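Every home has a drawer of old leads, and I think most of them should go. When we left Clollen I found 10 chargers for phones we no longer owned.
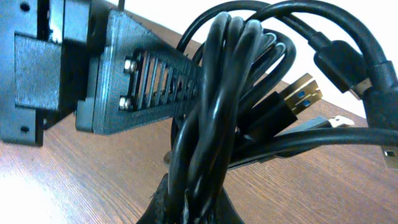
Black cables and a slotted black plate.

The usual defence is that one might come in handy. In 2 years not one of mine did. I bought a new lead for the Kivi radio anyway - the old one was somewhere in the heap.

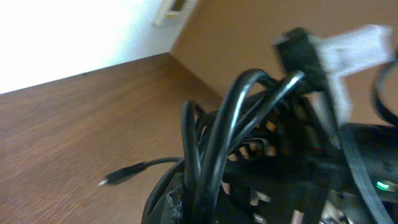
Councils could help. Lornov takes small electricals at the kerb in October, and it ought to be every month. Until then, keep one spare of each kind and label it.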